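Right. I have read one too many pieces telling me my bathroom needs a "soap system", so we're doing a thread about soap dishes. Mute me now if you have better things on. 1/

The claim, as I understand it: a bar of soap sitting in a dish with a drainage grid lasts longer than a bar of soap sitting in a dish without one. Some people put a number on it. The number is always big and there is never a footnote. 2/

I am not against soap dishes. I own several. I'm against being told that a bit of moulded plastic will pay for itself by Christmas when the thing it is protecting costs less than a flat white. 3/

Background for anyone new. I went back to bar soap in October after the pump bottle in the ensuite gave up for good. Ordinary white bars, a pack of 4 from the chemist. No charcoal, no oats, no little sprig of anything pressed into the top. 4/

First dish was a ceramic one from a homewares shop on Hunt Street. Heavy, nice colour, no holes at all. It made a kind of pudding. You'd pick up the bar and the bottom third would stay behind. So fine, I concede that a dish with no drainage is a bowl. 5/

Second was the Jetow bamboo one, slatted. Lovely for a fortnight and then the slats went grey and furry in the gaps. I scrubbed it with an old toothbrush, it looked good for another fortnight, and then I stopped scrubbing it. Draw your own conclusions about who failed whom. 6/

Third was a silicone thing with a spout that's meant to run the water off into the basin. My basin has a lip. The water ran to the lip and sat there. 7/

Which brings me to plastic with a grid, the type your nan had. Colours available in my experience: pink, brown, and that pale green which every rental bathroom in the country was apparently issued with. 8/

My issue with most of these is that the grid sits inside a tray. Where does the water go? Into the tray. Where does the tray go? Nowhere. You have moved the puddle down a centimetre and called it drainage. 9/

Now, the defenders (they wrote to me last time, at length) say the centimetre is the whole point. The bar is up out of the wet and you tip the tray out now and then. I accept this in theory. I would like to meet the household that tips the tray out now and then. 10/

So I tried to be fair about it. Two bars from the same pack, one on the grid, one in the ceramic bowl of shame, swapped between the basin and the shower halfway through so neither got an easy run. Kept it going for 30 days. I weighed them on the kitchen scales, which has not made me popular. 11/

Result: the grid bar came out ahead. By 15 grams. I won't pretend that's nothing, and I also won't pretend that two bars of soap and a scale that wanders when you lean on the bench is science. 12/

And a chunk of that difference has to be the goo, which I hadn't counted as soap. If you're the sort who wipes the goo up with your hands and uses it, and I've seen some of you admit to it, your saving is smaller again. 13/

What the maths pieces leave out is the cleaning. A flat dish takes one wipe. A grid has a lot of small openings and every one of them has corners. Soap scum loves a corner. I timed myself badly and got bored, so no figure for that one. 14/

Tip from a reader that did work: soak the whole dish in hot water with a slug of white vinegar, go and do something else, then run it under the tap. Most of the scum lifts. The bit where the ribs meet the wall still needs a brush. 15/

Somebody also swore by the Graddale range because the insert lifts out. Mine lifts out if you use a butter knife. I'd hold off calling that a feature. 16/

And the Starbridge one with suction cups came off the tiles at 2 am and I thought we were being burgled. 17/

So what would I tell you to buy? Something light, with rounded corners, a rim high enough to stop the bar sliding off and a grid you can get a brush into. Pale is better than dark, you see the muck sooner. Don't pay more than you'd pay for the soap. 18/

I'd also put it somewhere you can pick it up with one hand, or you will never tip it. Mine lives at the far end of the vanity behind the toothbrushes, and I've tipped it twice. 19/

Pale green, with the grid. I keep coming back to it, which annoys me.
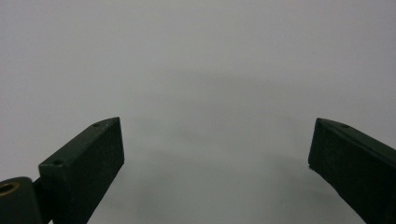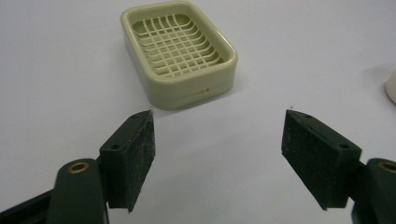
Filed under: Bathroom & Laundry

20/ The green one's in the second picture. Note the ribs, how they curve a bit where they meet the inside of the tray. That is exactly where I reckon the brush has to go.

21/ Last time I posted about soap I got 256 replies and most of them were about body wash. I don't have a view on body wash. Please take it up with someone who does.

22/ Still open to being convinced on the bamboo, if anyone's had one go past three months without the fur. Show me the underside though. Everyone shows me the top.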